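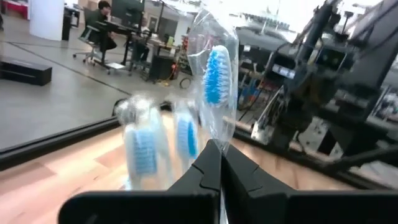

Brerkside games housing: operating terms published

2022-08-24

The host authority has released the operating terms for the Brerkside housing block, the last of the buildings put up for the regional winter games to be placed with a private operator. Clodex will run the block as a mid-price hotel under a lease. The land and the structure stay in public ownership.

The block has 102 rooms over four floors. It was built as athlete housing, with shared kitchens at the end of each corridor and storage for skis at ground level. Under the terms, the kitchens on the upper floors are to be taken out and the space added to the rooms next to them. The ski storage stays. Conversion work is charged to the operator, except for the fire doors and the second stair, which the authority agreed to pay for in July after a review of the building code.

Rent is set in two parts. The fixed part is paid quarterly and covers the authority's debt service on the building. The variable part is a share of room revenue above a set threshold, and the threshold rises each year with the regional price index. If revenue falls below the threshold, no variable rent is due and the shortfall is not carried forward. Bidders had asked for this point to be made plain, as the first draft could be read either way.

The terms also cover seasonal use. Brerkside has a strong winter season and a weak one between the snow melt and the summer school break. Clodex may close up to two floors in the weak period without penalty but must keep the front desk, the heating plant and the lift in service. Staff on annual contracts are not affected by a floor closure. Supplies, laundry and waste removal are to be put out to local bid each year where the contract value is above the reporting limit.

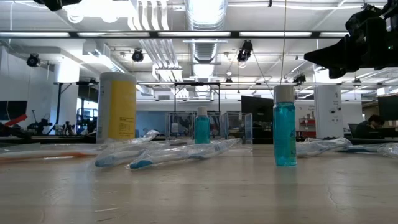

Packaged toothbrushes and bottles on a table.

Transport remains the open item. The shuttle between the rail station and the upper lift was funded only through the games, and the current agreement with Clillico runs out at the end of the winter timetable. Clillico has offered to continue at a reduced frequency, with the last bus leaving the station earlier than it does now. The authority has asked for a price on the full timetable as well. Both figures will be needed before the operating budget can be closed -- the lease assumes that a public link exists but does not say who pays for it.

Delacroix Arena, on the other side of the access road, is dealt with in a separate paper. The arena is to lose its temporary stand, which holds 1000, and keep the permanent seating. A smaller hall for 500 is proposed for trade meetings and conferences, and the demand forecast for the hotel counts on some of that business. Readers should note that the forecast was prepared before the hall was reduced in size. A revised version has been requested.

The full terms, the rent schedule and the floor plans can be read at the authority's front office during normal hours. Written comments on the shuttle options are accepted until the budget paper is filed.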